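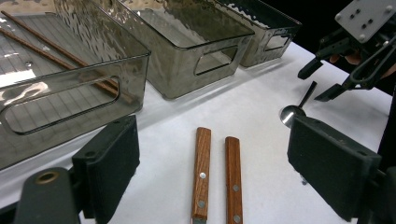 Support > Kitchen Storage > Tinted Bins > FAQ

Last updated: August

What goes in which bin?
Sort by shape and edge. Chopsticks and other long, thin wooden utensils share one bin. Knives go in a separate bin, and only with blade guards fitted.

Can chopsticks be stored flat?
Yes, once fully dry. Lay them parallel to the long side of the bin. Pairs longer than the base may rest on a diagonal.

Do the handle cutouts affect what I can store?
Yes. The cutout is an opening in the wall. Do not fill above its lower edge with small items, and do not store liquids or loose grains.

Will the textured surface hide scratches?
Light ones, mostly. The rippled finish breaks up reflections. Scouring pads leave dull patches that cannot be polished out.

How do I care for riveted wooden knife handles?
Wash by hand and dry at once. Apply food-grade mineral oil every 2 months, wiping across the rivets. Leave for 18 minutes, then remove the excess. If a rivet stands proud of the wood, stop using the knife.

What is the maximum washing temperature for the bins?
53 °C. Hand wash only.

Can I order a single replacement bin?
Yes. Quote part 366 and write to Akosua Ackah at the Kirkville parts desk. Tint may vary slightly between batches.

Related
Oiling wooden utensils
Choosing blade guards
Drawer depths and bin sizes
Removing label adhesive from tinted plastic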